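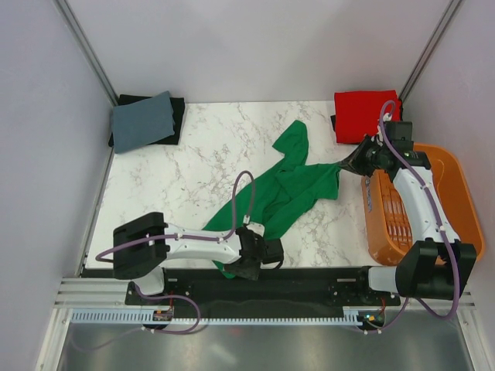
I fold laundry the way other people do taxes, late and all at once, so the surface I do it on gets more of my attention than it deserves. For years that was the bed, until I bought the Bornine worktop, a marble-patterned slab sold by Wirus for "craft, kitchen and utility use." The pattern is white with faint gray veining, and it goes with nearly everything, including a kelly-green T-shirt in a heap. Bright colors look terrific on it. I wish I could say the same for my folding.

The top arrived on a Saturday in a box clearly meant for something larger and more fragile. It weighs 24 pounds, which the product page mentions in type so small I took it for a copyright notice. I got it up the stairs alone and would not do so again. Setup consisted of laying it across two cabinets and wiping it down. The instructions run to four pages anyway, one of them devoted to a diagram of a sponge.

On to the folding. The surface is smooth, and cotton slides on it very easily. If you are a smoother, someone who lays a shirt flat and runs both palms out to the sleeves, you will love this. Wrinkles go where you push them. If you are a flapper, and I am, the shirt lands, skids six inches and settles into a shape like a road map refolded by a committee. I have had to learn to pin down the hem with one hand and pull the shoulder out with the other. My shirts are better for it, though I resent being trained by a countertop.

Fitted sheets are exactly as bad as they were before. I mention this only because the reviews on the Wirus page imply otherwise.

The veining deserves a word. It is subtle enough that you stop seeing it after a day or two, and it hides lint wonderfully. Whether you want your lint hidden depends on your character. Black socks come off it wearing whatever the last towel left behind, so I now wipe it between loads, something I never did for the bed.

I also tried the Jeon folding mat, which costs less and rolls up into a closet. It has a gridded, grippy surface and the shirts stay put. It also smelled like a new shower curtain from February until I gave it away. The Drolldale table is the fancy option, with legs and a drawer, and I got as far as putting it in my cart before seeing the shipping charge.

Things I would change: the corners are sharper than they need to be, and I have the hip to prove it. A slight lip along the front would keep sleeves from creeping over and taking the rest of the shirt along. And the 900-day warranty excludes "household use," a phrase I have now read several times without getting any closer to its meaning.

Four stars. I'd buy it again, but I'd get somebody else to carry it.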